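2/15/21, Steststead depot, traction workshop

Long session today, and a good one on the whole! Cúc Tạ and I had the second Zellama converter module on the bench by mid-morning (after the usual hunt for the lifting eyes, which were back in the drawer where they belong) and started the soak run at 600 amps. The plan was to hold it for 40 minutes and log the heat sink at each end, the same as we did in November, so that we'd have something fair to compare.

The inlet end behaved beautifully. The outlet end sat 21 degrees hotter than the inlet by the time we shut down, and I don't love that. Cúc thinks it's the coolant manifold, I still lean toward the thermal paste, and we went back and forth over a pot of tea without either of us giving much ground.

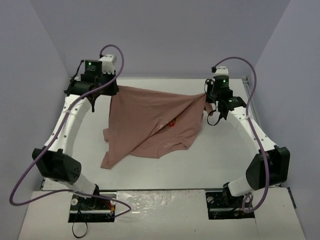
Tài Lại rang after lunch about the Sivex gate driver boards. He's happy for us to swap one across from the Wu locomotive while she's in for wheel turning, as long as it goes back with its own label and the serial number gets written in the book. I've said yes, and I've put a sticky note on the cabinet door so I don't forget.

Next time: bleed the manifold properly, repeat the run with nothing else changed, and only then lift the module to look at the paste. Cúc would like the flow meter recalibrated first, and she's probably right, though it means borrowing the good one from the brake shop again. The torque wrench is reading a bit light too. Cover's back on the module, coolant drained to the grey drum, keys with Cúc.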